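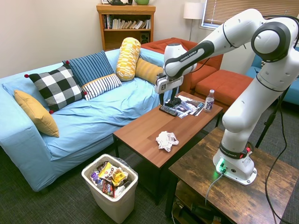

3.2 Sampling of table surfaces

The survey covered private homes in Zurnar and Carrilho. Each household reported the tables in its main living room, the finish if known, and how often the surface was wiped. Tables with a glass or stone top were left out. In total, 3,000 questionnaires were sent out and 2,000 were returned in usable form. Half of the returned set, or 1,000 households, agreed to a home visit, during which gloss was measured at the center of the top and at the edge nearest the main seat.

Gloss was read at a fixed angle with a Fusevik meter, set against its black reference tile before each visit. Readings taken across the grain were consistently lower than those taken along it, and only the latter are used below. Tops treated with wax in the month before the visit were measured but are reported separately in Section 3.4. Visits ended in December, before the heating season could lower indoor humidity much further.

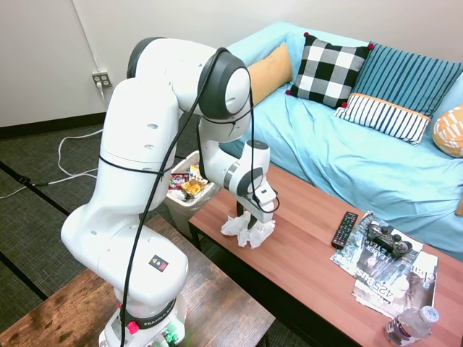 Differences between tables in the same room proved harder to treat than differences between homes. Seating distance, daylight and cleaning habits all vary over a short span of floor, and the two sites differ in how side tables are used. Households often own pieces bought at separate times, and these need not match in tone. Figure 2 shows a dark wooden side table near a wooden coffee table, a pairing that was coded as two surfaces under the Skuven scheme and never averaged. Tone matters here because light scratches stand out more on a dark ground, so owners of dark tops tend to report wear earlier at the same gloss value. We therefore entered tone as a separate term in the model.

Owner reports of wear were compared with edge gloss only. Center gloss was affected by trays, books and table runners, whose position could not be controlled during the visits. Where a household had moved a table within the past year, the edge nearest the former seat was measured as well, and the lower value was kept.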